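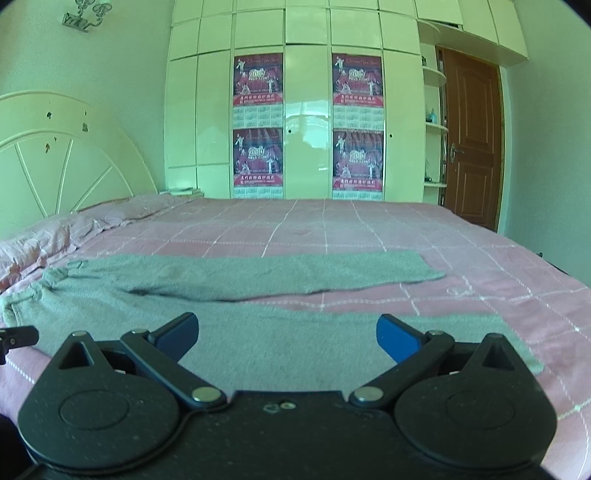 Grey terry towel on a pink checked bedspread, partly folded over itself.

PRULUM RELEASES HOUSEHOLD TOWEL GUIDE, CONCEDES THE BED HAS WON

6 min read

March 27, 2023 | By Hartmut Tiedemann, Prulum

BESTON — Linen maker Prulum today released The Drenona Guide to Folding a Towel, a free printed booklet for households where clean towels come off the line, get as far as the bed and stop.

The booklet covers seven folds, takes its name from the company's Drenona bath range and is available from the Prulum shop in Appiah Street, Beston, from this morning. It replaces a laminated card the company has been handing over with every bath sheet for longer than anyone on staff can account for. The card opened with the words "Place towel on a clean, flat table." In the opinion of the people who sell the towels, this instruction had been followed by almost no one.

To find out, Prulum asked. Over the summer the company put a one-page form in with its mail orders and received 600 back. The first question was where the household folds its towels. Of those who replied, 331 said on a bed. The remainder were divided among the couch, the top of the washing machine, the ironing board, the kitchen table, a lap, and a line at the bottom of the page marked "Other", where a number of customers wrote that they did not fold towels and would like to know who was asking.

"We have been writing instructions for a house with an empty table in it," said Hartmut Tiedemann, who runs Prulum and wrote the old card. "I don't live in that house. I fold on the bed in the spare room. I can only say that when I wrote the card I was a younger man and had a table."

The survey does not pretend to be science. It went only to people who already buy towels by mail, which is a particular sort of person, and the forms that came back were the ones somebody could find a pen for. Prulum is nonetheless satisfied that it has measured something.

WHAT IS IN THE BOOKLET

Each of the seven folds begins with the towel on a bed, in whatever condition it arrived. The company considered starting from a towel already spread out square, as is customary in the field, and decided that this skipped the difficult part.

The first section, "Finding the Corners", is accordingly the longest. A bath sheet dropped on a bedspread will generally fold itself over once or twice on the way down, with some of it bunched up at one end and a flap lying where no flap was wanted. The booklet recommends taking hold of the uppermost corner, walking it to the foot of the bed and seeing what follows. Shaking is permitted. Snapping, the sharp crack that some people's mothers could produce from the far end of a hallway, is described in a note but not taught, as the booklet has only so many pages.

After that come the folds themselves:

The Third. Long edges in, then in half, then in half again. It fits most linen cupboards and looks as though it was done on purpose.

The Half. For hand towels, and for bath towels when the phone is ringing.

The Rail. Folded lengthways only, for hanging. It can be performed on a very narrow bed.

The Shelf Roll. Popular with people who have open shelving and have come to regret it.

The Guest. The Third, done again more slowly.

The Caravan. A tight roll with one end tucked into itself. It holds well enough if left alone.

The Heap. Included after internal discussion. The towel is picked up in both arms and placed in the cupboard, and the door is closed. Prulum's position is that a folded towel dries a person no better than a heaped one, and that any guide which left this out would be misleading the public.

A further page deals with the question of patterned bedspreads. Staff at Appiah Street found in testing that a bed cover with a printed check is a considerable help, as the lines give you something to square a towel against. Plain doona covers offer nothing of the kind. Florals were worse than plain, and one tester working on a large hibiscus print asked to be moved. Prulum does not sell bedspreads and takes no commercial interest in the matter, although Mr Tiedemann has been heard to wonder aloud why not.

ON TERRY, AND ON GREY

Looped terry is not an easy cloth to fold sharply. It is thick at the fold and springs back, and no two layers of it will lie perfectly flat on each other. The booklet asks readers to lower their expectations at the outset. A terry towel folded in quarters will have a soft, rounded edge, and pressing on it with the flat of the hand improves it for as long as the hand is there.

The Drenona range comes in white, grey and a green that the company was very confident about two years ago. Grey is the bestseller. Customers were invited to say why, and the most common answer was that it does not show anything. The company has chosen to hear this as praise for the colour.

There is a short passage on fabric softener, and it is against it. Softener coats the loops and leaves a towel that feels lovely and moves water from one part of you to another. Customers who use it are asked only to use less. A good shake before pegging out does much of the same work and costs nothing, and the neighbours will already have formed their view.

THE SEVEN O'CLOCK PROBLEM

The second question on the form asked how long towels stay on the bed before being put away. Prulum had expected an answer in minutes. The replies ran instead to phrases, among them "until bedtime", "until somebody wants a shower" and, from a customer whose handwriting was very steady, "they live there".

The booklet's closing pages are given over to this. They do not propose a system. They observe that a pile of towels left on a bed at lunchtime will, at the end of the day, be moved to a chair, and that it will be moved from the chair back to the bed in the morning, and that a person can keep this up for a good deal of the week while believing the washing is done. Readers who recognise themselves are directed to The Heap.

"People apologise to us about it," Mr Tiedemann said. "They come in to buy a bath mat and they tell me about the chair. I sell towels. I am not in a position to absolve anybody, but I did think we could print something."

IN-STORE FOLDING TABLE

Visitors to the Appiah Street shop will find that the folding table near the counter has been taken out and a single bed put in its place. Anyone is welcome to try the seven folds on it with a towel from the basket. Staff are happy to help with corners. Children may use the bed if they take their shoes off, and so may adults, on the same terms. The table has gone to the stockroom, where it is covered in towels.

A second booklet, on fitted sheets, is planned for August. The company wishes to manage expectations here too. Work has begun and the first draft is 2 pages long, one of which is a drawing with a question mark on it.

AVAILABILITY

The Drenona Guide to Folding a Towel is free from the Prulum shop while copies last, and is enclosed with all mail orders for bath towels, bath sheets and hand towels. Face washers do not qualify, as there is really only one way to fold a face washer. Customers holding the old laminated card may keep it. Several have written to say it makes a decent bookmark, and one uses it to scrape the windscreen.

ABOUT PRULUM

Prulum makes and sells towels and bath mats from its premises in Beston. It has won no awards for folding.

Media enquiries: Hartmut Tiedemann, at the Appiah Street shop during opening hours. Please ring the bell if the counter is unattended, as he may be out the back looking for the other end of a bath sheet.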